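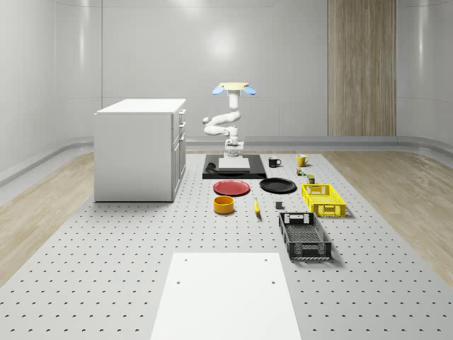
21 Aug 2019

I got the banana into the yellow crate on my eleventh go last night and I made a noise that woke the dog.

Some background for anyone who came for the sourdough posts (sorry, there will be more of those in August once the new flour turns up). I've been teleoperating a simulated robot arm after work, which means I steer it by hand with a controller, it records every move I make, and later on a learning program tries to copy me. The whole thing runs on my home computer. No real arm, no real crockery, so the worst I can do is fling a mug through a wall that doesn't exist. I have done this.

The scene I'm working in is called Gestberg and I've become ridiculously fond of it. Grey room, big grey platform with holes all over it, a white arm on a black base, and then all these kitchen bits: mugs, plates, a banana, a bowl, two plastic crates. There's a white kitchen cabinet with drawers off to the left as well. I haven't been brave enough for the drawers yet.

My goal is to record 100 good demonstrations of clearing things into the crates. I have 60. A good demonstration, as far as I can tell, is one where you look like you meant it. My early ones are awful! I'd drive over to the red plate, hover, change my mind, back off, come in from the other side, and all that dithering goes straight into the recording. Train on it and you get an arm that dithers. I watched mine do a tiny hesitant wobble above the bowl and recognised it as exactly what I do when reversing a trailer.

So I binned the first batch and started again, and here's what has helped.

Going slower on the way in and faster everywhere else. I used to creep across the whole platform at one speed, which made each recording forever long and mostly boring.

Turning the wrist early. If I line up the fingers with the banana while I'm still well above it, the grab at the bottom is easy. If I leave it until I'm down low I knock the thing sideways, and then I'm chasing a banana.

Picking the order before I press record. Mugs are my warm-up now. The black one sits closer to the arm, so I start there and do the yellow one next. The handles are on the right, and I go for the rim instead because I can't judge the gap in a handle on a flat screen.

Plates I still can't do. They lie dead flat and there's nothing to get a finger under. Maj-Britt Engebretsen, who runs the Vik forum where I found most of this, told me to slide a plate to the edge of something and pinch it from there. I tried it with the big white board at the front of the platform and mostly just pushed the plate around like an air hockey puck. She says keep at it. She's been right about everything else, including the controller (I was using a mouse. A mouse!).

I did try Urargate as well, where you don't drive at all - you grab the virtual arm by its links and drag it into the pose you want, then save it, then drag it to the next. It's closer to how people teach a real arm by taking hold of it and moving it around. Lovely for big clear moves, and I can see it suiting the drawers. For small things I found it fiddly, and the motion between poses came out stiff. I'm sticking with the controller for the crates and might swap over when I get to the cabinet.

The black crate is harder than the yellow one, by the way. It's longer and deeper, and I never know how far down I am until something clunks. I've started letting go a bit high and accepting the drop.

Anyway, I trained on the first 2 hours of clean recordings and the arm picked up the dark grey cube by itself, carried it over and let go just short of the crate. It missed! I was thrilled. Nothing in there told it where the cube was except all those evenings of me steering over to it, and off it went.

Forty more to record. If anyone has used the Bellerar controller with the twisty grip, tell me whether it's kinder on the thumbs, mine are cooked.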